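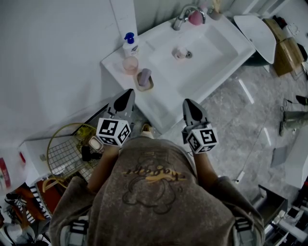
"The house must stay a little bit uncomfortable"

Michalis Kouris bought his house in Vakadik from two sisters who had not lived in it for 20 years. The oldest part is from 1820, and he knows this from a stone over the cellar door. We spoke in August, late in the afternoon, when it was cool enough to sit in the yard.

I asked him first why he did not build a new house, as his brother did. "My brother sleeps better than me," he said. "But he has no cellar. I wanted the cellar, and the house came with it."

The work took five years. For the roof he hired Everaldo Xavier, a carpenter who came to the region for one summer and stayed. The two men did not agree on many things. Xavier wanted to change all the beams, and Kouris wanted to keep even the bad ones. "We argued on the ladder," Kouris told me. "He was right about two of them. For the others I still think I was right."

Xavier passed by while we were talking, and I repeated this to him. "He paid me to repair the same beam again the next winter," he said, and took a fig from the tree.

Water was a longer story. The pipes from the street were old, and the bathroom was the last room to be finished. Before that Kouris washed at his neighbor's house. "I brought cheese every time. It was an expensive shower."

He still has no heating upstairs - only thick blankets and a small stove on the landing. His daughter asks him every year to change this. "I tell her the house must stay a little bit uncomfortable," he said. "She answers that she will visit in May."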